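Vehicle Systems II – Handout for Session 13
Forced Induction in Road Cars: Superchargers and Turbochargers

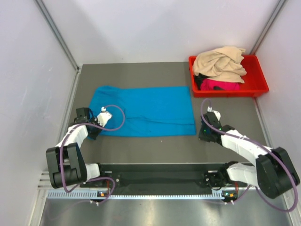
Why does a supercharged engine respond faster than a turbocharged one at low speed?

A supercharger is driven by the crankshaft, usually through a belt, so it begins to move air as soon as the engine turns. A turbocharger depends on exhaust flow, and at low engine speed there is little of it. The delay between pressing the pedal and feeling the boost is called turbo lag.

1. Basic principle

An engine can burn only as much fuel as the air in its cylinders allows. A compressor placed ahead of the intake valves raises the pressure of that air, and each cylinder therefore receives a larger mass of it on every intake stroke. The fuel system adds fuel to match.

Compressing air also heats it. Hot air is less dense and makes knock more likely, so most modern installations pass the charge through an intercooler before it reaches the engine.

2. Types of supercharger

Roots: two lobed rotors carry air around the inside of the housing. There is no internal compression; pressure builds in the manifold. Simple and durable, but the least efficient at high boost.

Twin-screw: the rotors mesh so that air is compressed inside the housing. More efficient than the Roots type under boost, and more costly to machine.

Centrifugal: an impeller, similar to the compressor side of a turbocharger, is driven by the belt through step-up gearing. Boost rises with engine speed, and low-speed output is modest.

3. The cost of driving the compressor

The power used to turn a supercharger is taken from the crankshaft. Some designs fit a clutch or a bypass valve to reduce this loss during cruising. A turbocharger recovers energy from the exhaust, although it does add back pressure – students often leave this out of written answers.

4. Worked problem

Atmospheric pressure is taken as 14.7 psi. A gauge in the intake manifold reads 13 psi of boost.

Absolute pressure = 14.7 + 13 = 27.7 psi
Pressure ratio = 27.7 / 14.7 = 1.88

Pressure losses ahead of the compressor and in the intercooler are ignored. Remember that the ratio must be formed from absolute pressures. Repeat the calculation for 18 psi of boost and bring the result to the seminar.

5. Reading and seminar

Tsuji, course reader, chapter 2, sections on compressor maps and surge. The seminar will be led by Daichi Miyazaki. Written questions on the reader should be addressed to Minoru Tsuji before the session.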